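Surface finish / Terminology

Surface finish, also called surface texture, is the fine pattern of peaks, valleys and marks left on the outside of a solid object by the way it was made. The term covers roughness, waviness and lay. Roughness refers to the smallest and most closely spaced irregularities. Waviness refers to broader changes in height, and lay is the main direction in which the marks run.

A surface may be described as gloss, satin or matte according to how it reflects light. A gloss surface returns most light in one direction, while a matte surface scatters it widely. Color and finish are separate properties, although a change in finish often makes the same color look lighter or darker.
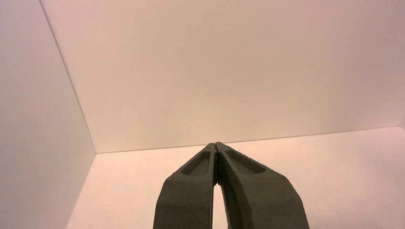 What is the difference between roughness and waviness?

The difference is one of spacing. Roughness is made up of marks that lie close together, such as those left by a cutting tool or a grain of abrasive. Waviness is made up of wider rises and falls, which may come from vibration or from bending of the part during work.

Measurement

Roughness is commonly measured by drawing a fine stylus across the surface and recording its movement. The average height is given in micrometers, a micrometer being one part in 1,000 of a millimeter. Optical methods are used where contact could mark the part. Comparison plates, which are judged by eye and by fingertip, remain in use in smaller workshops.

Collections

The Vuorinen Collection at Flovumside holds 374 comparison plates in metal, glass and plastic. It was assembled by the toolmaker Vilho Oksanen, who sorted the plates into seven classes by method of manufacture. Five of the classes are on public display. The remaining two, which cover ground and lapped surfaces, are kept at the Guvaditz store and may be seen by appointment. The reading room closes each September for inventory.

See also: Abrasive; Burnishing; Lapping; Polishing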